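Trillex opens its trading card sorting room to clubs and families

HUTCHINS, 30/01/2022 - Anyone who has ever tipped a shoebox of trading cards onto the kitchen table, meaning to spend ten minutes on them, and then looked up to find the whole evening gone will feel right at home in the new sorting room that Trillex is opening at its Hutchins shop. The room has been two winters in the planning, and the shop is very happy (and a little relieved) to say that clubs, families and collectors of every age can now book a table there.

Trillex began as a small counter selling sleeves, binders and secondhand sets, and over the years more and more customers have come in with the same question. They had cards from childhood, or cards from a relative's attic, or cards bought in a rush of enthusiasm over one summer, and they wanted to know how to get them in order without spending a fortune. The staff would do their best between sales, leaning over the counter with a pile in each hand, but it was never a comfortable way to go about it.

The sorting room gives that work a proper home. Tables seat up to 8 people, so a club can spread out or a couple of families can share, and every booking lasts two hours. Visitors bring their own cards. The shop supplies wooden organizer boxes made by Plamel, a workshop that has been making drawers and trays for hobby rooms for many years, along with paper slips for labeling and as much advice as people care to ask for.

The boxes have turned into the favorite part of the whole thing. They are open on top, with thin wooden partitions that divide the inside into compartments, and they sit nicely in the middle of a table where everyone can reach. A card can stand up in its compartment or lean against the side while its owner decides where it belongs, and that is a good deal kinder to the corners than a rubber band. 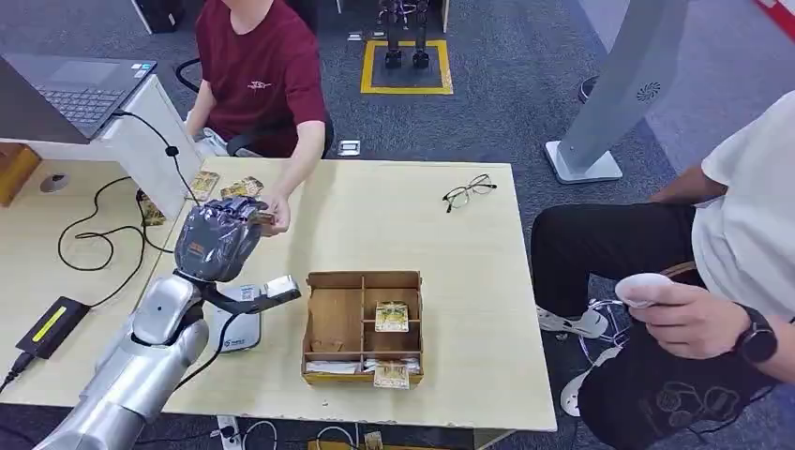
Gold cards and a divided wooden box on the sorting table at Trillex.

Regulars will remember the trial sessions held in December, when the shop invited customers to bring whatever they had and see how far they got. Between them they sorted 661 cards, and a good many of those had not been out of their boxes in years. Some people worked by set, some by color, and one table spent most of its time trading stories, which the shop considers a perfectly good use of an afternoon.

Those trial sessions also shaped how the room will run. Guests asked for more space between tables, so there is more space between tables. They asked for somewhere to put drinks that was well away from the cards, and a shelf has gone up by the door for exactly that purpose. They asked for a printed guide to take home as well, and Trillex has put one together with the Jiditov Card Club, whose members have been generous with their time and with their strong opinions about sleeves. The guide covers sorting a mixed collection, writing labels that will still make sense next year, and choosing what to keep, what to trade and what to pass along to a younger collector.

Sorting room bookings cost $9 per person for the two hours, and the fee includes the use of a box, the paper slips and a copy of the guide. Children are welcome with a grown-up at the table. Anyone who becomes attached to the box they have been using can buy one of the same kind at the front counter, and the shop will happily talk through sizes for larger collections.

First-time visitors are encouraged to start small. One box of cards is plenty for a first session, and it is much nicer to go home with one collection neatly put away than with four half finished. Please bring clean, dry hands, any binders you already own, and reading glasses if you use them - the print on some of those cards is very small indeed!

Bookings can be made at the front counter in Hutchins or by phone during shop hours. Clubs that would like a regular table are asked to get in touch early so that a place can be set aside for them.

About Trillex
Trillex is an independent hobby shop in Hutchins selling new and secondhand trading cards, binders, sleeves and storage.

Press contact: Trillex front counter, Hutchins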